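The Long Gavel: A History of Legislative Inquiry
Reviewed February 10, 2023

Fiorella Sorrentino's new book runs to 962 pages, and 70 of those are notes. It covers how elected bodies have questioned witnesses, from the early colonial assemblies to the age of live television. I read it over three weeks and used it as a reference for a fourth.

The first part is the strongest. Sorrentino explains the subpoena power in simple terms and shows how slowly the rules on contempt took shape. Her chapter on witnesses who refused to answer is fair to both sides, and she quotes long stretches of testimony without trimming them to fit her case.

The middle drags. There are 3 chapters on procedure that could have been one, and the same point about closed sessions comes up in each of them. Readers who already know how a hearing is scheduled can skip to the section on broadcasting.

That section is worth the wait. She argues that cameras changed who asked to serve on these panels before they changed what was said there – a claim I had not seen made so clearly.

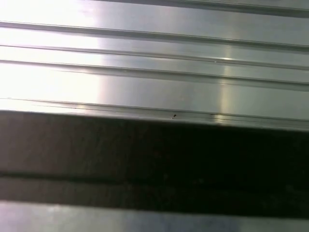

Grooved aluminum, close up.

The index is poor. Contempt has a long entry, but immunity has none, though it is discussed at length in two places. The Dunmore hardcover is well bound and lies flat on a desk. The type is small, and the footnotes are smaller.

I would recommend it to anyone teaching the subject. For a general reader, Hertta Lehtinen's shorter study from Fellden is still the better place to start – it has fewer cases but a clearer timeline, and it costs less.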